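### 4.3 Recording a sorting session

Complete section 4.2 before you start. The wrist units must show a steady light in the Merngate console, and the session name must match the task sheet.

1. Fasten one wrist unit to each arm with the marker panels facing up.
2. Route both cables back along the forearms. Leave enough slack for a full reach across the desk.
3. Place the tray at the far side of the desk and the loose items in front of it.
4. Hold both hands still on the desk for the start pose, then select **Record**.
5. Move the items into the tray at normal working speed.
6. Return to the start pose and select **Stop**.

**Note:** Keep each episode under 60 seconds. Longer episodes are split on import, and the second part loses its start pose.
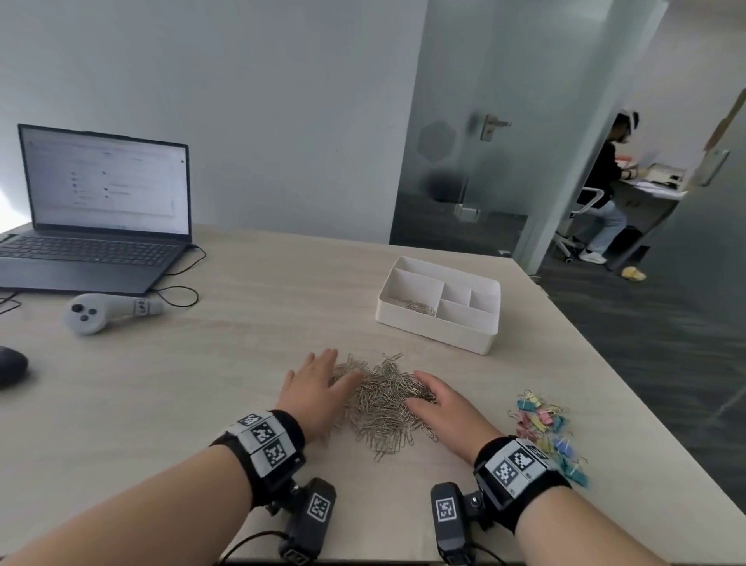
Vary the pile between episodes – its position, height and spread. A set needs 200 accepted episodes, of which at least 40 must begin with the left hand. Do not tidy the pile by hand while recording unless the task sheet calls for it.

**Caution:** Do not cover the marker panels with a sleeve. If a panel is hidden for most of an episode, the importer rejects the file with code 1353.

7. Play back the first episode and check that both wrist tracks are unbroken.
8. Mark failed grasps as `retry`. Do not delete them.

For changes to the task sheet, contact Evaristo Salinas at the Odesbridge site.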